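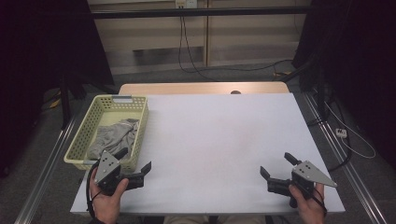
Have you tried it with the cable taped down, came the question over the curtain before I had even finished complaining, and I said no, I hadn't, and then went and made a cup of tea so as not to have to admit that it was a good question.

January, 10:30 a.m. Prullgate, garment-in-basket task. Left gripper dropping its width reading again.

I'll put down what happened in order, as I've already told it two different ways today and would like one version to stick. We were lifting the gray garment out of the basket and putting it back, nothing fancy, and the recordings looked fine on the monitor. When I played back episode 31, the left fingers closed on the cloth in the video but the width trace stayed at 76 mm, which is fully open, all the way through the lift. Then it jumped to the right value in one step, as if it had just woken up. The right gripper was fine throughout, bless it.

My first thought was the new Flestutine driver, because it went in last night and I am suspicious of anything that goes in at night. I rolled it back, restarted everything, zeroed both sides and tried a few dry closes over the bare board with no cloth at all. Not a flicker. Opened and closed, fast and slow, fingers just touching and then a good firm squeeze, and the trace followed my hand beautifully every time. So I put the new driver back (sorry, driver) and tried the same closes again,
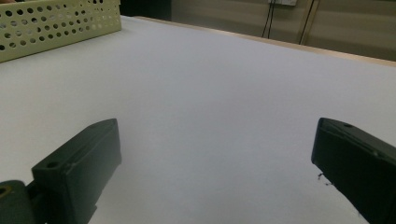 and those were clean too, so whatever it is, it doesn't care which version we run. I should have stopped there and thought about what was different between a dry close and a real one. Instead I spent the best part of the morning reading the log line by line, and I can report that the log is very long and that the timestamps are perfect. The values keep arriving at 30 Hz through the whole dropout. They are simply the same value over and over, so the logger never notices anything wrong and raises no warning. That bothers me more than the dropout does. If this had been the arm and not a person's hand on the other end, the controller would have believed the fingers were open and kept on asking them to close.

After the tea I did tape the cable down, leaving a generous loop, and ran the garment task again. No dropout. Took the tape off, reached well over the basket, turned my wrist on the way up, and there it was, flat line. I can get it nearly every time now by turning the wrist outward with the cable pulled tight. With the cable slack I can't get it at all, however much I wave the thing about.
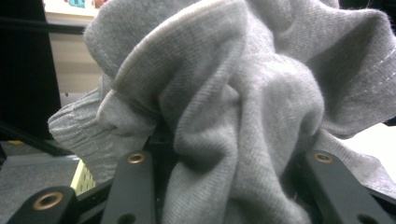
Drumero shop notebook, vol. 2, p. 76

Opened the left connector after lunch. One of the sensor wires has a crimp that moves when I tug on it, which fits, though I haven't put it under the magnifier yet and wouldn't swear it is the only thing wrong. Spare connector is in the MacKinnon drawer, under the heat shrink. I'd like to swap the whole end and keep the old one in a labeled bag, please don't throw it out if you find it on the bench.

Until that's done:

Left gripper is off limits for anything that drives the arm. Hand recording is all right with the cable taped and a loop left at the wrist.

Episode 31 is marked bad. I haven't been back through the earlier ones, and anyone using them should look at the left width trace against the video first.

I want a check in the logger that complains when the width doesn't change at all while the other signals do. A healthy reading wobbles a bit in the last digit even when you hold the gripper still, so an exactly constant value ought to be easy to catch. I'll write it tomorrow morning if the swap goes quickly. Tape is back on the hook by the door.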